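Rutside Shop Talk: read me first

Version of 8 July 2018

Welcome! Rutside Shop Talk is a collection of words and phrases that people use when they buy and sell fruit and veg. It holds 700 entries, gathered by Gráinne Fahy and Treasa Mac Carthaigh from greengrocers, market traders, allotment holders and their very patient customers. If you have ever wondered why one person's swede is another person's turnip, and why both of them get so cross over it, you are in the right place.

We started with a shoebox of index cards. Treasa had been writing down things she heard at the Rutside market for years, and Gráinne typed them up over one long wet March. It grew from there, and it is still growing, and we love it when people send us more.

What you get

entries.csv is the main file, one entry per line.
places.csv lists the places we collected from, with a short code for each.
sayings.txt holds the longer things that would not fit in a table: rhymes, traders' calls, bits of advice.
notes.txt is where we argue with each other. Do read it, it's the best part.

Everything is plain text in UTF-8. Irish, Scots and Swedish words keep their accents, so if you see odd symbols where a fada ought to be, your program has opened the file with the wrong setting.

The columns in entries.csv

word: the word or phrase as the speaker said it, spelt the way they wanted it spelt.
plain: what most people in a supermarket would call it.
kind: fruit, veg, herb, measure, container, quality or other.
place: the code from places.csv.
age: child, adult or older. We never asked for a birthday.
heard: s for heard in speech, w for seen on a sign or a label.
who: the initials of the collector.
remark: anything else. Often blank, now and then enormous.

A few lines to give you the flavour

scallion, spring onion, veg, R2, adult, s, GF
neep, swede, veg, N1, older, s, TMC
sleepy, soft and brown in the middle (of a pear), quality, R4, older, s, TMC
punnet, small open box for soft fruit, container, R1, adult, w, GF
chat, very small potato, veg, R4, older, s, CNB

"Sleepy" for a pear is my favourite thing in the whole collection. I had never met it before Treasa brought it in, and now I can't call an overripe pear anything else.

How the words were collected

Mostly by standing about and chatting. Collectors asked people what they called a thing and wrote down the first answer. We found early on that asking "do you say scallion?" is a hopeless way to go about it (everybody says yes to be kind!), so the later entries all come from open questions. The first 25 entries were taken the old way and have "asked" in the remark column. Leave them out if that bothers you.

Maj-Britt Boström added the Swedish words, which came from families who have settled in the area and mix the two languages at home in ways that are a joy to listen to. Clodagh Ní Bhriain checked the Irish spellings and fixed more than I would like to admit.

Things that may trip you up

Turnip. It has its own section in notes.txt and it needs it. The plain column says "swede" or "white turnip" and never just "turnip", so please use that column for any sorting.

Measures. "A stone", "a half-stone" and "a quarter" are in, but we have not turned any of them into kilos. One trader's "handful" is in there too, and you are welcome to try.

Apples. We kept to everyday words and left out the names of varieties, with 9 exceptions where the variety name has turned into a general word for any cooking apple or any small red one. 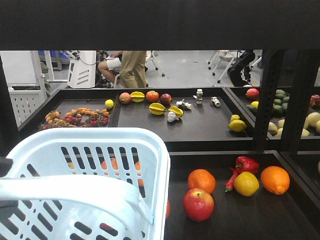 Colour words are another area where we could do with more. People are wonderfully inventive when they want to say that something is nearly ripe. "Turning", "blushing", "on the way" and "Thursday's" all mean the same thing at one stall or another. At the moment these sit under "quality" along with words for bruises and words for size, and I'd love to split them up in the next version.

Missing places. The coast is thin and the hill villages are thinner. There is hardly anything from children, which is a pity, as the few we did ask were marvellous.

Using it

You may copy, change and share the files for any purpose. Please name the collection and keep the collectors' initials in the who column. If you make something with it, a quiz, a poster, a lesson, a tea towel, do tell us. Teachers have told us it goes down very well as a starter for talking about dialect, and sayings.txt reads nicely aloud.

Sending us words

Write to Ruby-Lee Faulkner at the Rutside reading room, by post or by the form on our page. One word is plenty. Tell us where you heard it and whether the speaker was a child, an adult or older, and please leave out their name. If your word is already in, send it anyway with your own place, so we can see how far it travels.

Known mistakes in this version

"Syboe" appears twice with different spellings. Both are right.
Place code R3 is not used.
Two remarks in the herb section have been swapped, the ones for lovage and chervil.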